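The newsletter I nearly quit

My sister-in-law thinks I should be on every app there is. I run a mail-order yarn and notions shop called Wirka, just me and a part-timer, and for the first year I listened to her. I posted every single day. I bought ads. I even paid for a spot in a local coupon booklet (never again!).

What I didn't do was write to the people who had already bought something from me — and they were sitting right there in my order records, 1,311 of them.

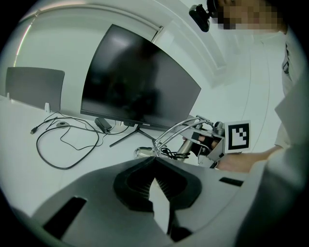

Words by the owner of Wirka | Small Shop Diaries | May 27, 2022

So one slow evening in October I sat down and wrote them an email. It had no coupon and no banner, only a few paragraphs about a sock yarn I'd had trouble getting hold of and a question at the end: what are you making right now? I figured I'd get a couple of replies and a pile of unsubscribes. I got 52 answers by breakfast, some of them longer than my email!

I've sent one every other week ever since, and I've picked up some habits. I keep it to one subject. I write it in Weldu, the plain little mail program I started with, even though Jestitz has much prettier templates (I tried them for six weeks and my emails started to look like a furniture flyer). And I answer everybody, which eats up a whole morning, but I like that morning.

The ads aren't gone completely. I still pay $10 a week for a listing on Skarnesard, the craft directory, and it brings in new folks at a steady trickle. But almost 6 in 10 of my orders now come from someone who clicked through from the newsletter, and those customers tend to write back when the package arrives.

My sister-in-law has signed up, by the way. She says the subject lines need work, and she's sent me a list.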